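Curso livre de Cuidados com a Roupa, Hustari
Apontamentos da aula 4: separar, desamarrotar, dobrar
Versão de 2 de abril de 2021

Olá outra vez! Na aula passada ficámos a meio da parte do monte e eu prometi passar tudo a limpo, por isso cá vai, com algumas coisas que me esqueci de dizer (e uma que disse mal, já lá chegamos).

1. O monte

Toda a roupa passa por um monte. Sai da máquina em monte, vem do estendal em monte, e em minha casa há um que vive em cima da cadeira do quarto desde junho, não digo de que ano. O primeiro gesto, antes de dobrar seja o que for, é desfazer o monte sem puxar. Quem puxa pela manga que está à vista arrasta três peças atrás e ainda estica a gola da que queria. Pega-se na peça de cima com a mão cheia, levanta-se a direito e deixa-se cair o tecido pelo próprio peso. Só depois se procura onde estão os ombros.

Quando há cores misturadas, eu separo logo ali: escuros para um lado, claros para o outro. Na dobragem isto parece mania, mas o cotão de uma peça preta agarra-se a tudo o que é clarinho e depois lá andamos nós com o rolo adesivo.

2. Ler a peça enquanto está no ar

Foi a parte de que mais gostei na aula. Com a peça suspensa, há que olhar para ela um bocadinho. Procurem uma costura ou uma bainha, que é a linha que nos orienta quando o resto é só pregas. Se a bainha está torcida, a peça está torcida, e mais vale dar-lhe a volta agora do que na mesa. E procurem pintinhas escuras! Podem ser cotão, pode ser nódoa. Passem a unha ao de leve: se sai, era cotão; se fica, a peça volta para a lavagem e não se fala mais nisso. Ferro em cima de nódoa, nunca.
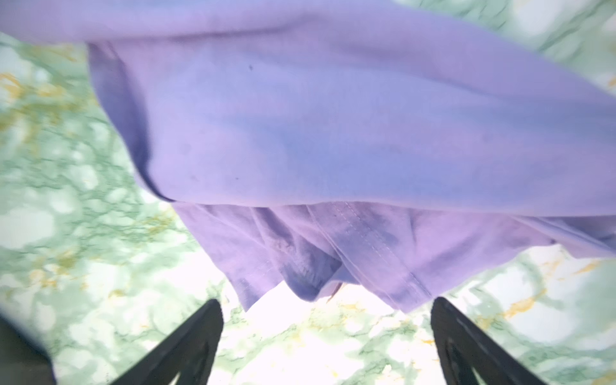

Rosa, lilás e preto no mesmo monte: 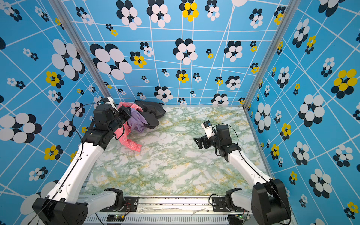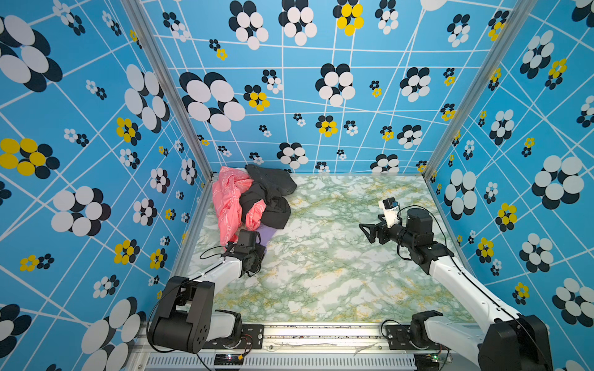
3. A mesa

Continuo a achar que a superfície conta mais do que a técnica. Lisa, limpa e com uma zona livre ao lado do monte, onde a peça possa abrir por inteiro. Quem dobra em cima da cama (eu, durante anos) afunda as mãos no edredão e sai tudo com barriga. O monte empurra-se para um canto e trabalha-se no espaço que sobra.

4. Dobrar uma t-shirt, a minha maneira

Frente para baixo, gola para longe de nós. Alisar do centro para fora com a mão aberta. Um lado para dentro até meio do ombro, manga dobrada para trás por cima. O outro lado igual. Depois a bainha sobe até quase à gola, e ainda mais uma vez ao meio. Vira-se e está.

A correção que vos devo: eu disse que se alisava outra vez no fim, com força. Esqueçam! Carregar numa peça já dobrada marca os vincos todos. Uma passagem leve chega.

As malhas finas enrolam nas beiras e dão luta. Desenrolem a beira com os polegares antes de dobrar, senão o rolinho fica lá dentro e aparece quando vestirem a peça. Com camisolas pesadas, de 300 gramas para cima, salto a última dobra porque ficam um tijolo.

5. Perguntas que ficaram do intervalo

Centrifugação: para malhas uso 600 rotações e estendo logo. Demora mais a secar, mas amarrota muito menos.

Detergente: perguntaram-me pelo Fuketti. Uso e gosto, embora ache o cheiro forte demais para roupa de cama.

Estendal: o meu é um Plindix de abrir, velhinho, com uma vareta torta. Pendurem as t-shirts pela bainha, com as molas junto às costuras laterais, para as marcas ficarem num sítio discreto.

6. Para a próxima

Tragam três peças que já tenham desistido de dobrar em casa, de preferência uma estampada e uma preta, e venham com elas amachucadas no saco, tal e qual. Vamos ter 50 minutos de prática e depois passamos às calças. A aula é na sala de cima do edifício Mnguni, a das mesas grandes. Se alguém tiver um lençol de elástico em casa que queira enfrentar em público, traga também, que eu levo o meu!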